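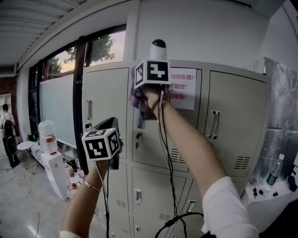 A purple cloth pressed against a locker door.

Does Wiping a Locker Really Make It Clean?

Grown-ups love to say "give it a wipe." Spill something? Give it a wipe. Sticky fingerprints? Give it a wipe. But what does a wipe do? Does the dirt go away, or does it just move over a bit?

It's a fair question, and you should be suspicious of anyone who answers it too fast.

What is on a locker door, anyway?

Mostly you. Your skin makes a little oil all the time, even right after a bath. When you touch a metal door, some of that oil stays behind. Dust lands on the oil and sticks. After a while you get a gray smudge, usually near the handle. Go and look at one. The top corners of a door are often much cleaner than the part at hand height, unless your school is very dusty or somebody tall is showing off.

So where does the dirt go?

Onto the cloth, if things go well. A cloth is made of lots of thin threads with tiny gaps between them. Rubbing loosens the dirt, and the gaps give it somewhere to sit. Once the gaps are full, the cloth stops picking dirt up and starts spreading it around. People keep wiping with a full cloth all the time. The door looks shiny for a minute and then dries with streaks on it.

The fix is easy. Fold the cloth, and when one side gets dirty, turn it to a fresh side.

Does water help?

With dust, yes. With oil, not very much. Oil and water don't like to mix, so plain water mostly slides past a greasy fingerprint. A drop of dish soap changes that. One end of a soap particle grabs oil and the other end grabs water, and the oil gets carried off. You don't need a blue spray that smells like a fake lemon. I have read the back of a lot of spray bottles, and "mountain fresh" is not a kind of cleaning.

What about the holes?

Many metal lockers have a vent, a row of narrow slots stamped into the door. Vents let air in and out, so a damp gym shirt has some chance of drying. (Some chance. Please take it home.) They also catch dust, and a flat cloth skips right over the slots. A soft dry brush works better there. Keyholes are trouble too. Don't push a wet cloth into a keyhole, or the lock may rust.

Is a shiny door a clean door?

Not always! Shiny only means the surface is smooth enough to bounce light back at you. Germs are far too small to see, so a door can gleam and still have plenty on it. Soap and rubbing take many germs away, but they don't take every one, whatever the commercials say.

Test it yourself

Jihad Khoury's class at Plavside School tried this in February, and you can too. Ask an adult which door you may use.

Press your thumb on the metal 8 times in one spot. Wipe half the spot with a dry cloth. Wipe the other half with a damp cloth and a tiny bit of soap, then dry it. Now shine a flashlight across the door from the side.

Which half looks better? The class expected the soap side to win, and it did, but Fares Qudah got streaks on his and said the dry side was nicer. He had used too much soap. Or maybe his cloth was dirty — he didn't check before he started, so we can't be sure.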